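February, late, kettle on for the third time

What a night! I have finally finished the big Domton jigsaw, all 2000 pieces of it, and I am far too pleased with myself to sleep. Eleven evenings, a stiff neck, and one whole piece of harbour wall that spent a week inside my slipper.

The sky nearly beat me. I had sorted it by shape back in the first week — two knobs, three knobs, the odd ones with a shoulder — and then ignored my own piles and guessed for days. Tonight I went back to the piles and it simply poured together. I had 249 left when I sat down after tea. By nine I was down to the gulls, and the gulls are lovely, each one with its own daft expression.

Kęstutis Priedītis rang in the middle of it to say he has started the Liltalari one, the night market with all the lanterns. He does his edges last! I cannot imagine it. He begins with whatever face he likes best and works outwards, and says the border is a treat he saves up. I told him I'd try it once, on something small. He is lending me the Mets puzzle after that, the railway map, and I have promised him the harbour in return, boxed and with every piece present (slipper piece included).

I want to leave it on the board for 2 days at least before I break it up. Mum thinks I should glue it. Never! Half the joy is that someone else gets to curse the same bit of sky.

Oh, and the Pasell shop has a swap shelf now. I looked in on the way home and there was a windmill one, 1244 pieces, such an odd number, with a note taped on the lid saying "complete, done twice, very good tulips". How could I leave it there? It is under the bed already.
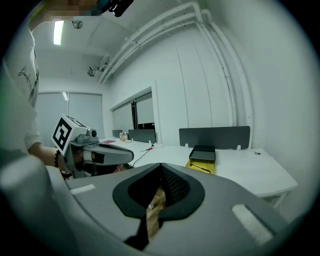
**Filed under:** puzzles, evenings in

Things to remember for the windmill: use the big tray, do the tulips by colour, and move the lamp to the left so my own hand stops throwing a shadow over everything. Also buy proper biscuits. The crumbly ones get into the knobs and then nothing will lie flat.

Right, bed. One more look at the gulls first.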